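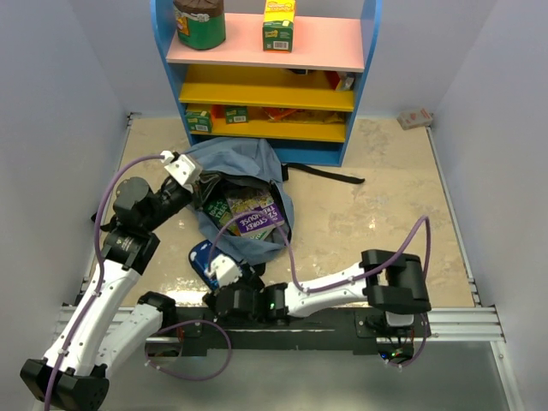
Shelf paint, blocking, and the tin that would not leave
February, by Dinesh Bisht

Blocking again. For anyone reading this who came over from the metal side: blocking is when a painted surface feels dry, looks dry, passes the thumb test, and then grabs whatever you set on it and keeps it. You lift the tin a week later and a ring of paint goes with it. The customer then calls, and the customer is never calling to say how well the color went.

The customer in this case is Sedar, the grocer with the bright interiors. Their shelves went out on schedule and came back ahead of schedule. The boards are fine. The sanding is fine. The primer is fine, and I say so as the person who put it on, so weigh that however you like.

Pulled the job sheet. Two coats of Lallach satin, trade grade, over their own primer. Overnight between coats with the heater on. Wrapped the next afternoon, which in my handwriting is recorded as "cured." It was dry. Somebody should take that word away from me until I've earned it back.

Test, part one. Cut strips from the leftover board, painted them in the same two coats, and stood a weighted jar on each. One lot stayed in the main shop. The other went in the back by the wet saw, where the air is like soup and the calendar has gone wavy. Lifted a jar from each lot every morning before the heater came on.

Day 5: every jar stuck, both rooms. The back room ones came up with a sound like a boot leaving mud. Pretty good ring on the worst strip, clean down to primer. Wrote the date on it and hung it over the bench as a warning, chiefly to myself.

Day 13: main shop strips let go with a slight tug and a faint mark that buffed out. Back room strips still grabbing. I'd call the main shop ones usable if the grocer stocks feathers.

After that the main shop lot behaved, and the back room lot went on sulking until I ran out of strips. So the can is right when it says "full hardness develops over several weeks," in type so small I had to take a picture of it and enlarge it. I had been reading the recoat time, printed large, and treating it as the whole story.

Part two. Tried the Sovine clear topcoat over the Lallach to see if we could cheat. It doesn't grab nearly as badly, and the jars came away early without a ring. Against that, it turned the yellow sample a shade I'd describe as old piano key, and the pink went slightly salmon. Sedar picked those colors from a fan deck over two long meetings. I'm not going to be the one to open a third.

Also tried talc, on the advice of the internet. It works in the sense that nothing sticks. It also works in the sense that you now have a shelf covered in talc.

Wax: paste wax on fully hard paint is good. Wax on soft paint traps the problem under a nice shine, and you can't recoat over it without stripping. Left a note to this effect on the wax.

Cost so far is 237 for board, paint and jars, the jars being the ones I bought after using up the ones from the kitchen. The kitchen jars are being returned. Some of them have rings.

What I'm changing:

Shelves stay unwrapped and on edge, stickers between, in the main room. The back room is for the wet saw and for things we don't like.

Thinner coats. I measured the wet film on my own work and it was heavy, particularly toward the front edge, where I apparently slow down to admire it.

Job sheets get separate lines for dry and for hard. Only the second gets a signature.

Packing film never touches paint. Paper, then film. The embossed pattern on the returned boards is film wrinkle, and very handsome in its way, like frost.

Still open: whether the harder water-based enamel from Bhattacharjee is worth the money. Their rep claims it can be stocked much sooner. Their rep also wears white trousers on site visits, so either he believes in his product or he has never been in a paint shop. Sample can is on the top rack — please don't use it for the gate.

Next: sand back the returned boards, recoat thin, leave them alone. Leaving them alone is the part we have no procedure for.

Comments (3)

marnie_w: The gate was already done when I read this. Sorry. It did harden fast though, if that counts as data.

planer_pete: We had the same trouble with window sashes painted shut in damp weather. Waited it out. A little silicone-free wax on the meeting edges after a month and they've run fine.

Dinesh Bisht: It counts as data. Which gate?

Related entries
Wet film gauges and the lies I told them
Primer over knots, third attempt
Heater placement in the main shop
Why the calendar is wavy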